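Home | Guides | Care & Storage | Parts | Contact

Guvdale Closet System
Section 3: Sorting and Folding Clothes

Set up the shelves and bins as shown in Section 2 before you start. Each Guvdale shelf holds one row of folded clothes.

1. Empty all pockets. Check for coins, pens and tissues.

2. Close zippers and snaps. Open hardware can catch on the Lirkham bin liner.

CAUTION: Do not put damp clothes in a closed bin. Let them air out first.

3. Shake out each piece. Hold it by a waistband, collar or hem — never by a single belt loop or button.

4. Lay the piece flat and smooth it from the middle out to the seams.

5. Fold pants in half lengthwise, then in thirds. Fold shirts with the sleeves in.

NOTE: Brushed cotton and other soft fabrics wrinkle when they are left in a heap. Fold these first. 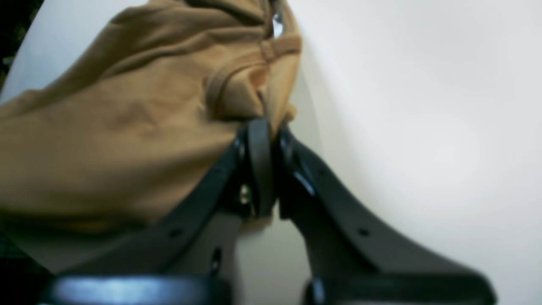
6. Stack folded pieces with the thick edge facing out. Keep heavy items on the bottom shelf.

7. Label the shelf with one of the Skerkard tags from the parts bag. Write on the tag before you clip it on — the clip covers the lower corner.

For replacement tags, see Section 74 of the parts list.

Revised 11/18/22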